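The Patient Art of Telling Two Arms What to Do

By the time I got to Grurncombe it was already getting dark, and the people in the Bromley building were arguing (quite cheerfully) about a planner. Their software is called Lubis, and its whole job is to decide which of two robot arms ought to move next, and where, and how fast, without the pair of them ever wanting the same patch of air.

It sounds simple enough until you watch it for an evening! Every motion begins as a handful of candidate paths, and Lubis throws most of them away before anything moves. The night I visited, it had rejected 179 for a single reach, and the log scrolled by so quickly that I gave up reading and just enjoyed the color of it.

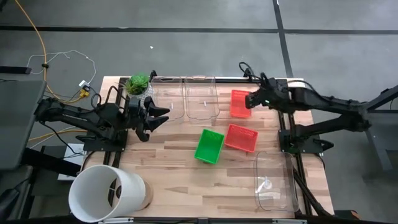
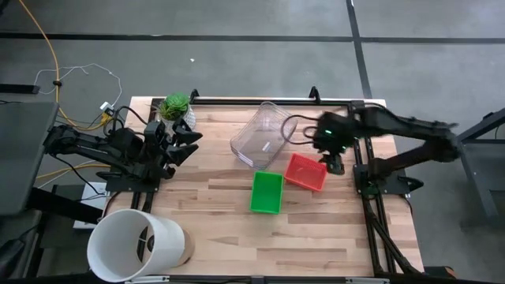

Baskets and clear plastic on the butcher-block table in Grurncombe, with an arm on either side.

Clear plastic is the part everybody wanted to tell me about. A red basket is a gift to a depth camera, but a see-through box lets the wood grain come right through it, and the perception code has to work from reflections and rims and a certain amount of educated guessing. An older module, Viltska, used to handle this by asking for another look, and then another, and I'm told it could go on that way through lunch. The new one keeps a running estimate and hands the planner its doubts along with its answer, so an arm can give an uncertain rim a wider berth.

They have almost 190 recorded runs to replay whenever somebody changes a line, and the replay was still going in the next window when I finally went to find my coat.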